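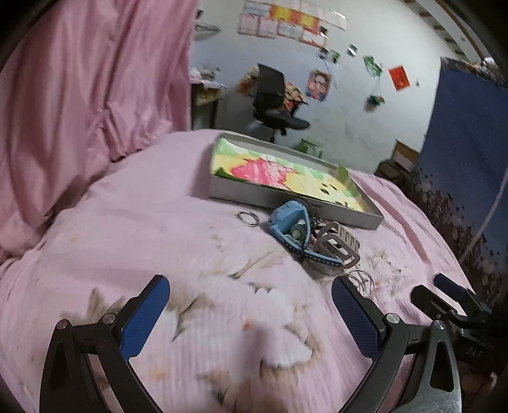 August already. Writing this at the kitchen counter with one eye on the pasta, so it's going out rough. The item everybody asked for after the spring survey: mornings. How to get kids from summer hours back to school hours without the first week being a bloodbath.

The mailing list is at 1,505 households as of last night, up from whatever it was in June. Hello to the new ones, mostly from the Zamow side of the river I think. You'll figure out the format. There isn't one.

## Start sooner than you want to

The usual advice is to shift bedtime a little every night for two weeks. We've tried it. It sort of works until there's a cookout or a cousin visiting, and then you're back at 10:30 with someone eating cereal in a swimsuit.

What worked better at our house last year was leaving bedtime alone at first and moving the wake-up. Get them up earlier, let them be grumpy, bedtime slides on its own after a few days. Siobhán Ó Flaithearta has three under ten and does the same, only she bribes with toaster waffles for whoever is at the table by 7:15. No shame in waffles.

Teenagers are a different animal. Mine would not shift for waffles or for money. Mebrat Alemneh, who some of you know from the Taviline pool, wrote in to say her son finally got up without a fight once she stopped waking him altogether. He missed the bus a couple of times. Had to walk. Then he didn't miss it. I don't think I have the nerve, but it's in here for the brave ones.

Curtains, too. If you put up blackout ones for the light June evenings, take them down or leave them cracked open. Bright room at 6:45 does half the nagging for you.

## The bus thing

Okay. The 237 is changing. It will no longer go down Jelínek Street, which means the stop by the bakery is gone and the kids who used it now need the one across from the Hikau garden center. Earliest pickup there is 7:38. The old stop was 7:44. Six minutes doesn't sound like much and it is the whole difference between shoes and no shoes.

A few points that came up by email:

- The crossing by the garden center has a button but the light is slow. Do a practice walk with the little ones before the first day. Do it in the morning, with the delivery trucks there, so they see what it's really like.
- Afternoon drop-off is on the bakery side, same as before. So two different stops, one for going and one for coming back. Yes, it's confusing. I've asked.
- Bus passes from last year are still good. Don't throw them out!
- If your kid changed schools, you need a new pass and the office closes at 3.

Otakar Sýkora is walking a group over from the top of Taviline Hill every morning the first week, leaving from his front gate at 7:20 sharp. Younger kids welcome if they can keep up. He doesn't wait, he was very clear on that, so don't be standing in the driveway looking for a mitten. (Or in August, a hat.) Message me and I'll pass your number along.

## Clocks, and whether they can read one

This got the most replies in the survey by a mile and I wasn't expecting it. Lots of you said your kid can read the time off a phone or the stove, and has no feel at all for how long ten minutes is. Same here. "Five more minutes" in this house has meant anything from thirty seconds to a full movie.

Alžběta Jireš taught second grade for years and I got her on the phone while she was weeding. Notes from that, in no order, with my spelling:

Leave a plain round clock where they eat breakfast. Wall, shelf, wherever. Don't quiz them. Just say it out loud yourself – "oh, the big hand's on the six, I need to find my keys" – and they pick it up.

Kids learn durations from stuff they do, so time things together once or twice. How long does getting dressed take? Brushing teeth? Let them guess first. They'll be wildly off and find it hilarious. Then a few days later they guess again and they're closer.

Hour first, then half, then quarters. She said parents rush to minutes and the kid gets lost in counting by fives and quits. Let them be approximate for months, "a bit after seven" is a perfectly good answer from a six year old.

A cheap watch beats a nice one. It'll get left at the pool or go through the wash. If it's theirs and it's on their wrist they look at it constantly, and that's all you want. She doesn't care wether it has hands or numbers on it at that age, she said the habit of checking matters more and the wall clock can do the rest.

And no timers with alarms in the morning if you have a kid who startles or panics. Some love racing a buzzer. Some fall completely apart. You know which one you've got.

I asked what to do about a nine-year-old who flat out refuses to learn hands. She laughed for a while and said give him a job that needs it. Put him in charge of the oven, or of telling everyone when it's time to leave. So that's now his job. We were early for the dentist by twenty minutes, he was unbearable about it.

## A spot for the small stuff

Most lost mornings at our place aren't about sleep. They're about one small missing thing. Bus pass, hair tie, library card, the watch, the inhaler. You find it at 7:50 under a blanket with a spoon.

Every kid needs one spot, and it has to be open on top. Drawers don't work. Lidded tins don't work. If there's a step between the hand and the spot, it ends up on the floor. We had hooks for two years and the hooks were for nothing.

A shallow cardboard box does fine. Let them decorate it, and let them do it badly, a box they've painted gets used and a nice basket you bought gets ignored. Siobhán's crew did theirs on a rainy afternoon in July with leftover paint and the paint is still on her table. Cut the sides down if they're high. A sheet of painted paper in the bottom can be swapped out when it gets grubby, so you're not starting over.

Rules at our house, for what it's worth:

- Pockets get emptied into the box before dinner. All of it. Rocks too.
- Nothing goes in that isn't needed tomorrow or this week, or it turns into a junk drawer by October.
- Parents don't put things in and don't take things out. Hardest one.
- One clear-out at the end of the week, kid does it, whatever's left over goes back in their room.

It lives on the bed at night for my youngest and by the door in the morning. She moved it herself, I stay out of it.
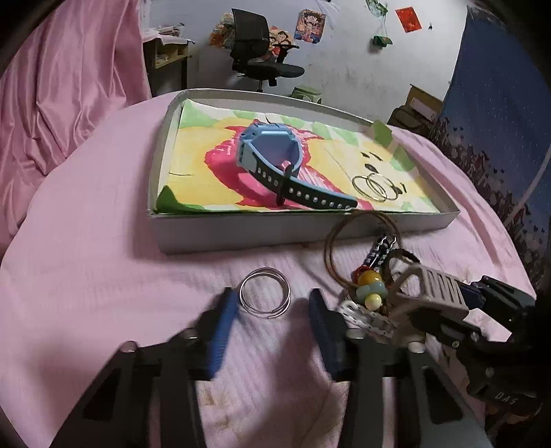 ## Breakfast, fast

You asked for ideas that aren't cereal. Ones that came in, unedited:

- Boiled eggs done the night before. Peel them too or they won't get eaten.
- Cold leftover pancakes, peanut butter, rolled up. Eaten on the way to the stop.
- Rice from dinner with milk, cinnamon, two minutes on the stove. Mebrat's, and my kids now ask for it by her name.
- Toast. Someone just wrote "toast." Fair enough.
- Yogurt in a jar with frozen berries dropped in at bedtime, they thaw by morning and it goes purple.

The Jelínek bakery will open at 6:30 on school days starting this month, up from seven. Rolls are a day-old discount before eight if you ask. Please do ask, there isn't a sign.

## Evenings, quick version

Pasta is boiling over so this is short.

Bags packed and at the door before anyone gets screen time. Clothes picked out the night before, including socks, socks are where it all goes wrong. If your kid changes their mind about clothes at 7:10 every day, let them pick two outfits and no third.

Lights out is lights out but reading in bed counts as sleeping as far as I'm concerned. Rozália Bednárik at the Hikau library has a stack of short chapter books set aside by the front desk for exactly this, nothing scary, chapters you can get through before somebody drops off. She'll hold one for you if you call before noon. Overdue fines are still waived through the end of the month, so bring back the ones from under the car seat. I brought 9. One was from before we owned the car.

## Odds and ends

Lost at the pool: a pair of kids' goggles, one sandal, a towel with somebody's name in marker that has washed off to an R. All at the Taviline front desk.

School supply swap is at Siobhán's, in the garage, 4 to 6 in the afternoon the week before classes. Binders, half used crayons, backpacks with working zippers. No scissors please, she ended up with a bucket of them last time.

Somebody asked for the Zamow after-school schedule. I don't have it. They say it'll be up on the gym door by the end of August. If you walk past, take a photo and send it to me and I'll put it in the next one.

Still need one more grown-up for Otakar's walk, the back of the line, someone who doesn't mind carrying a lunchbox or a scooter. Coffee is on me.

Next issue is lunches. Send me what really comes home uneaten. Replies go straight to my inbox, and I read them all, just not fast this month.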